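Interim report to the Flornard Fund
Shared laundry and clothing support, Liravora House
Prepared by Ivars Navickas
Sep 24, 2026

Summary

The second grant period has gone mostly to plan. Residents and drop-in visitors did 1,228 loads, against 400 in the whole of the first period, when we were open mornings only. Spending is within budget except for water, which I explain below.

Use of the service

142 households are now registered. Most come once a week. Evening slots fill first, and we have moved two of the quieter morning slots to after 6 p.m. to meet that. Families with children under five can book a double slot, a change they asked for in the spring survey.

The clothing exchange opened later than we told you it would. The shelving order with Greco was delayed twice and the last units came without brackets. It has been running normally since then. Winter coats are short in every adult size, and we will put out a call for them in October.

Staffing

Ott Ozoliņš moved from 20 hours a week to full time and now handles bookings, supplies and the front desk. The part-time evening post is still vacant. We interviewed three people and made one offer, which was turned down over the late finish. We have readvertised with a shorter shift.

Budget

Detergent and supplies came in under the estimate after we switched to buying in bulk from Grovunier. Water is over. The rate went up in the middle of the period and our original figures did not allow for it. We are asking to move the underspend on supplies to the water line – no new money is needed.

Washer and baskets

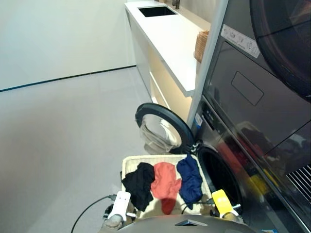
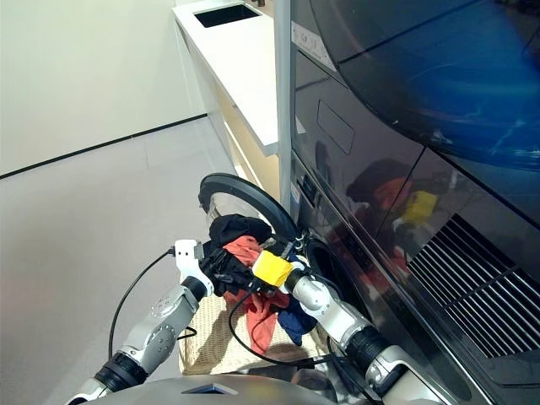
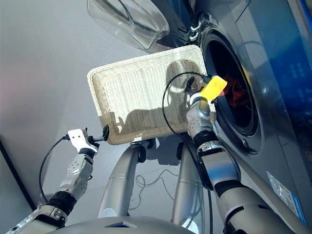
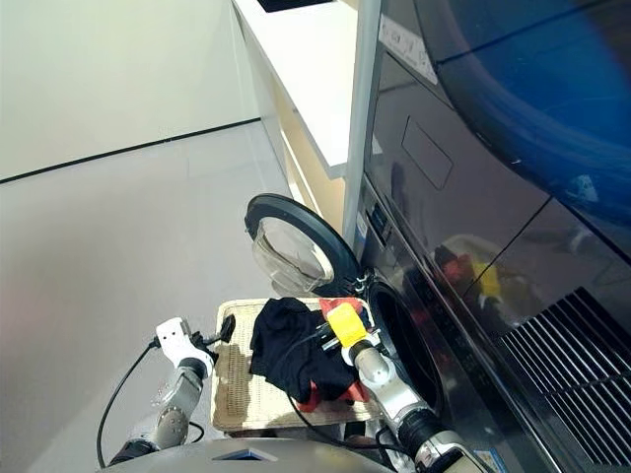 Next period

The main job is to fill the evening post. Until we do, the late slots depend on Ott staying on, and that can't continue past the end of the year. We also want to replace the paper sign-up sheet with a phone line that takes messages – several households have told us they can't get to the desk during opening hours.

The lease on the back room is up for renewal. The landlord has proposed the same rent for two more years, and I would like to sign before the next report is due. Please let me know if the fund needs to see the draft first.

The receipts and the full survey results are attached separately.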